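Chapter 4
Two Arms, One Table

What you will learn in this chapter
How to plan a shared workspace for two arms
How to write a handoff rule that both halves of your team can follow
How to keep a run log that is still useful to you in October

Before you begin
You should have finished the single-arm exercises in Chapter 3 and have your team's notebook at hand. You will need the printed worksheet for the Darkholm task, a roll of masking tape, and a pencil with a good eraser.

By now you and one robot arm have spent a fair amount of time together. You have taught it to find its home position, you have moved it slowly through a row of waypoints, and if your club is anything like the ones I have worked with over the years, you have also watched it close its gripper very gently and very precisely on nothing at all. That is all part of the fun, and I hope you kept a note of those misses, for we are going to come back to them before the chapter is done.

Now we add a second arm. It sounds like a small change, and when I first put this unit together for the Atetti summer class I gave it a single afternoon on the schedule. By the end of that afternoon we had finished the first page of the worksheet and eaten all the snacks. These days I give it four full meetings, and I would encourage your instructor to do the same if the calendar allows.

The task itself comes from the student project we call Darkholm, which has been run by clubs at Nernberg and Lūse as well as our own. The idea is a plain one. A table is set with a tray and a handful of everyday things, and the team has to tidy it using both arms, with each object ending up where the task card says it belongs. There is no prize for speed in the first round. Teams are given 45 minutes, and most of them spend a good part of that talking, pointing, and changing their minds, just as they should.

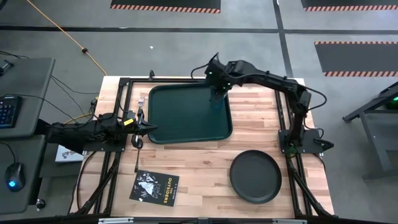
Choosing your objects is the first real decision your team will make, and it deserves more thought than it usually gets. A good set mixes shapes that ask different things of a gripper. Think of a fork and a spoon on one side of a tray, slim things lying close to the wood, and then a book such as The Outsiders laid flat a little farther down, with a broad cover that gives two fingers almost nothing to pinch. A round pan or plate with a raised rim is a different kind of problem again, and a see-through blue object at the tray's edge is a different one still. Before you write a single line of your plan, pick up each of your own objects with your thumb and one finger, the way a gripper would have to, and write down where you took hold of it. You will be surprised how often you reach for a spot you had not thought about!

Once you have your objects, you need to divide the table. With arms mounted on opposite sides, each one has a part of the surface that it reaches comfortably, a part that it can reach with some stretching, and a part that belongs to its neighbor. Lay your masking tape along the borders as best you can judge them, then move each arm by hand (power off, please) and see whether you judged well. The strip in the middle, where both arms can work, is called the shared zone. Nearly everything that goes wrong in this chapter will go wrong there – and nearly everything interesting will happen there too.

Handoff rule. A sentence, agreed on by the whole team and written at the top of the plan, that says which arm may enter the shared zone and what the other arm must do in the meantime.

A handoff rule can be very simple. One Lūse team used "The right arm goes first and the left arm waits at home," and they kept it through the entire season. Another team began with a rule that ran to half a page, with exceptions, and had shortened it to two lines by their third meeting. Write yours in words that a new member could follow on a first visit.

Last, there is the log. Ours reached 563 entries over one season, and the ones we went back to were seldom the perfect runs. Write down the run number, the object, the arm, what you expected, and what you saw. Run 42 in our notebook says only "spoon, left, too high, try lower," and those six words saved us most of a meeting.

Warm-up 4.1
Draw your table from above on the worksheet. Mark both arms, the shared zone, and the starting place of every object. Trade drawings with another team and set up their table from the drawing alone. Note anything you had to guess.

Warm-up 4.2
Write a handoff rule of no more than 13 words. Read it aloud to your team, then act it out, with one person standing in for each arm.

Keep both pages in your notebook. You will need them in Section 4.1, where we take up reach and home positions in more detail.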